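Plidaden Residents' Board
Search this board Search Go
Home and Garden
March 2024
Started by Heather Doolan
Last updated by moderator: same month

Dark brown for a small hallway – talk me out of it

Heather Doolan
We moved into one of the Clellavlow terraces in February and inherited a hallway painted the colour of weak tea. It's narrow, it has no window, and the previous lot hung a mirror in it opposite the loo door, which I can only assume was a dare. I want to go dark brown. Proper dark, like the inside of an old wardrobe. My other half says it will be like living in the inside of an old wardrobe. Has anyone done it?

gritbin
Did ours two years ago. Regretted it for a fortnight and then stopped noticing, which is how I feel about most of my decisions. Dust shows up terribly on the skirting. If you own a pale dog, think hard.

Catherine Laing
Don't. I've had three dark halls and painted every one of them back to cream. You'll spend 80 quid on paint and then another 80 covering it up, and the covering up takes four coats. A hall without a window wants all the help it can get.

gritbin
With respect, Catherine, after the second one didn't you begin to suspect?

Catherine Laing
I'm an optimist. It's a medical condition.

pelmet_pete
I'm with Heather. Cream in a windowless hall doesn't look light, it looks like a waiting room. You may as well have a dark hall on purpose as a dingy one by accident. What matters is the lamp. Get rid of the single bulb in the middle and put two wall lights at head height, warm ones. And do the ceiling the same colour. A white lid on a brown box looks like a shoebox.

Catherine Laing
Brown ceiling. Give me strength.

Heather Doolan
I've got a tester of Vima in something called Bog Oak, and a Gautier one that's nearly the same but costs twice as much and comes in a nicer tin. On the wall I can't tell them apart. My mother says she can, but she also says she can tell which tap the water came from.

under_the_stairs
Use whichever is tougher. Halls get kicked. Ours has a dent at exactly pushchair height and a long black mark from a bicycle that nobody in this house has ever ridden, apparently. Matt looks lovely until you wipe it and then you have a shiny patch forever. Eggshell.

pelmet_pete
Matt. Eggshell on an old wall shows every lump the plasterer left.

under_the_stairs
Then fill the lumps, Pete.

pelmet_pete
Have you met my walls?

gritbin
If you can't face paint there's always wood, or something pretending to be wood. I have a soft spot for the stuff. A few bits of dark brown and gloom: 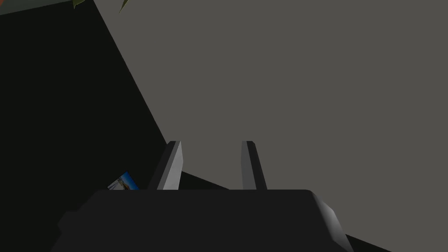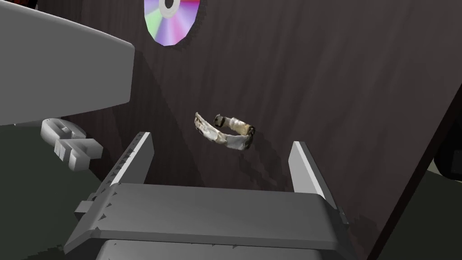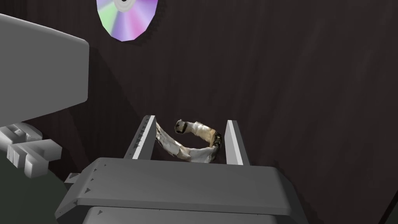
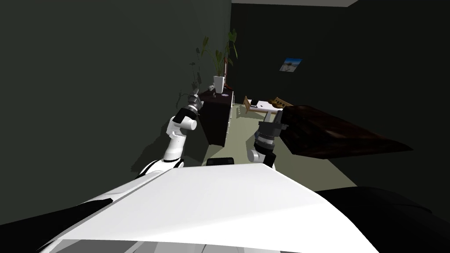 Heather Doolan
Right, sensible question before I open the tin. Do I need to put an undercoat on first if I'm going from pale to dark?

under_the_stairs
Over sound emulsion you can skip it. Wash the wall, let it dry and give it 2 coats of the brown. Bare plaster or filler needs a thinned coat first or it'll drink the paint and dry patchy.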